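Robotic laundry handling

Robotic laundry handling is the use of general-purpose robots to carry out the manual parts of doing laundry: carrying the basket, opening the machine, putting clothes in, taking them out, and sometimes sorting, hanging or folding them. It is usually kept apart from laundry automation in the older sense, meaning the washer and the dryer themselves, which have run without a person standing over them for generations.

The subject gets a lot of attention in writing on home robots, and the claims made for it tend to run ahead of the record. Robots with arms can open a washer or dryer door, and they can move clothes between a drum and a basket. Whether any of them can do a household's laundry, week in and week out, with no one nearby to step in, is a separate question. As of this writing the answer is no.

Background

Clothes are washed and dried by machines that were designed around a person. The doors are round and swing out to one side. The latches expect a pull from a hand, the drum sits low and deep, and the controls are often smooth panels with small lights. None of this gives a person much trouble. A robot has to deal with each piece of it, usually while its own arm blocks part of its view.

Large commercial laundries solved a different problem. They use tunnel washers, conveyors, feeders and folding lines that handle flat goods such as sheets and towels in bulk. These lines work well and have been in service for a long time, but they take up a whole building and depend on the goods being nearly the same. They are sometimes cited as proof that laundry has already been automated. The comparison is weak, and most hospital and hotel laundries still employ people to sort soiled goods and feed the line.

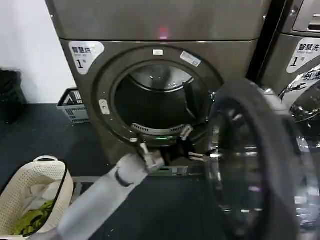 Subtopic: Doors, drums and latches

Opening the door is the first step in the job and one of the most studied. A front-loading door travels along an arc, so a gripper that takes hold of the edge has to follow the arc or let go partway and push. If the arm pulls in a straight line, it either slips off or puts a load on the hinge. Dark glass and polished trim add to the difficulty, as depth cameras read both poorly. Several groups have answered this by fixing the machine's position and teaching the motion by hand. The results look smooth on film and say little about what happens when the machine is swapped for another model.

The drum is harder. Once the arm is inside, a camera mounted on the robot's head sees mostly the outside of the machine, and a camera near the gripper sees a dark space with a piece of cloth somewhere in it. Small items stick to the wall of a washer drum after the spin. A person sweeps a hand around the inside and finds the sock. Few robots make this check at all, and trial reports often count a load as finished when the gripper comes up empty twice in a row.

Transfer and sorting

Moving clothes from basket to drum is the part that works best. A rough grab from the top of a pile will usually bring something up, and it doesn't much matter which part of the garment is held. Common faults are sleeves left hanging over the lip, two items coming up tangled, and one item dropping to the floor on the way. The last is worse than it sounds, for many systems do not look at the floor again after the basket has been emptied.

Sorting is less settled. Telling white from colored clothing is simple enough under good light. Reading a care label is a different matter, and so is knowing that a sweater shrinks, that a shirt has a pen in its pocket, or that a pair of jeans should be turned inside out. Demonstrations nearly always start with clothes that somebody has sorted beforehand, a step left out of the published times.
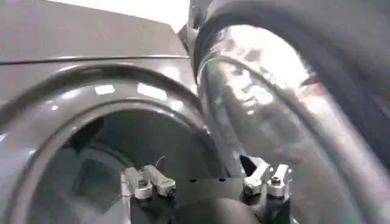
Closing the door is often treated as the easy half of opening it, and trial records suggest otherwise. A washer will not start unless the latch has clicked, and a cuff caught in the seal can keep the latch from seating or let water past the gasket. People feel the resistance and look down. A robot working by position alone will push the door to the angle it expects and report success. Force sensing at the wrist helps, although it needs to be tuned to the machine, and a stiff new seal feels much like a trapped cuff.

Lint filters are rarely mentioned. They have to be cleaned regularly for a dryer to run safely, and the job calls for pulling out a thin screen, peeling off the lint and putting the screen back the right way around. No system covered by this article does it as part of a normal run.

Reported trials

Ravn, a maker of two-armed mobile robots, published a set of laundry trials in May covering 115 loads in a test apartment. The company described the series as fully autonomous. The appendix gives a fuller account: a remote operator was on the line for the entire series and could take over at any point, and a takeover shorter than 8 seconds was not recorded as one. The company has not said how many of these short takeovers there were.

Pustelar, which sells arm kits to laundromats, takes a narrower view of the job. Its arm is bolted to the floor in front of a single machine and does nothing except empty it. The firm lists 3000 completed cycles at its own site. This is a better-supported claim than most, partly because it is so small. A person still has to wheel the cart into place, take it away, and clear the arm when it stops.

Tavero has announced a home robot that it says will handle "the whole basket, start to finish." No trial data has been released. The promotional film shows a machine being loaded, then cuts to folded towels.

Cost

Price comparisons in this field are unreliable. Pustelar quotes a lease of $2500 a year for its arm, not including installation, and sets this against the wages of an attendant. The comparison assumes that the attendant does nothing but unload. In practice attendants also mop, make change, fix jams, answer questions and watch the door, and every one of these duties remains after the arm goes in.

For a private home the figures are worse. Hands-on time for one load is a few minutes, most of it in folding and putting away. A robot that loads and unloads but does not fold saves the shorter part of the work, and it has to be charged, stored and supervised.
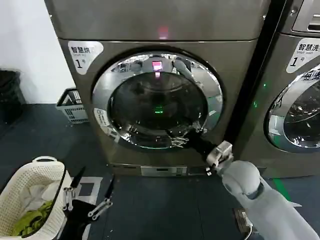

Workbridge Reference, Household Machines Desk

Criticism

The most detailed critical review is by Tala Qaisi, dated 7 June 2020, which compared company statements with whatever logs the companies were willing to share. Qaisi's main complaint concerns the unit of measurement. Developers report success by motion (door opened, item grasped, item released), so a run can score very high while leaving a wet sock in the drum and a shirt on the floor. Scored by load, with a load counted only if every item ended up where it belonged and the machine was started correctly, the same runs did far worse. The review also objected to the habit of resetting the room between attempts, with the basket returned to a marked spot and the door left at a known angle.

Ravn replied that scoring by motion is normal at an early stage and that whole-load scoring punishes a robot for a single slip. Qaisi's answer was that a household does the same.

A second line of criticism holds that the machines should change instead of the robot. A washer that opened its own door on a signal, lit its drum and reported whether the latch had closed would remove several of the problems described above at low cost. A combined washer-dryer removes the transfer between machines altogether. Supporters of general-purpose robots reply that homes are full of old appliances and will stay that way. Both points are fair, and neither has been tested in a way that would settle the matter.

Current status

Loading and unloading a known machine, in a known place, with help on call, can be done. Doing so with an unfamiliar machine has been shown for short periods. Sorting by fabric, checking pockets, cleaning the lint filter and dealing with a stuck door remain jobs for people. Folding is covered in a separate article.

See also

Cloth folding by robot
Door opening (robotics)
Remote operation in home robots
Commercial laundry equipment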